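6 December 2025
Open day, notes for me and for whoever prepares the May one

Setup was finished before the first group came in. Aoife did the welcome at the door, I did the talking at the desk, Fulgencio had the stop button and did not talk, as we agreed. We had 21 visitors in 3 groups. The Brundden people came together with the second group, so that one was too full and the ones at the back saw mostly shoulders.

Task for all groups was the same: fruit and basket, slow speed, right arm only. I kept the Halim settings from the last rehearsal and changed nothing in the morning, also when Ezequiel asked me to. 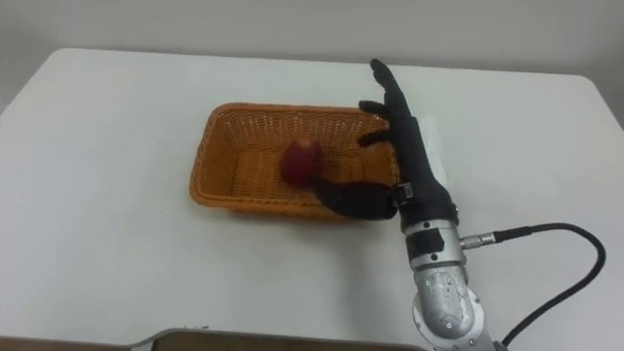 Grip force was the question I got the most, and I was not well prepared for it. People want to know if the hand will crush the fruit. I answered with the limits we use, but a number says little to a visitor. It worked better when I pointed to the thumb, how it lies against the lower side of the apple, and let them think about where their own thumb would go. Next time I start with this. I should also have one sheet with the force limits in large print, because a lady from Rarnimcombe wanted to copy them and my handwriting on the pad is not readable for others.

Other questions I wrote down:
Does it learn during the demo? (No. I said this too fast, I think some of them understood yes.)
How long to teach a new object? Araceli took this one.
What happens if the power goes? Fulgencio should answer it, he knows the brake behavior better than me.
Can it fold shirts. Asked in every group.

Two stops in the day, both in the last group. First one was the wrist limit, I moved the start pose a little back and it was fine. Second one I do not understand yet. The log shows a timeout of the hand controller and nothing before it. I saved the log under Grurkadholm, open day folder.
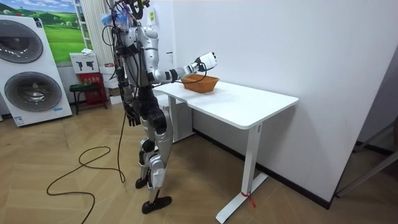

I restarted only the controller and we continued, but the visitors waited and I had nothing to say in this time. Dulce proposes that we keep a short story ready for such pauses, for example how we choose the objects. I agree with it.

To do
- find the timeout, ask Ezequiel to look at the log with me
- smaller groups in May
- tape line on the floor for visitors, a bit farther from the cable
- sheet with force limits
- return the name badges to Aoife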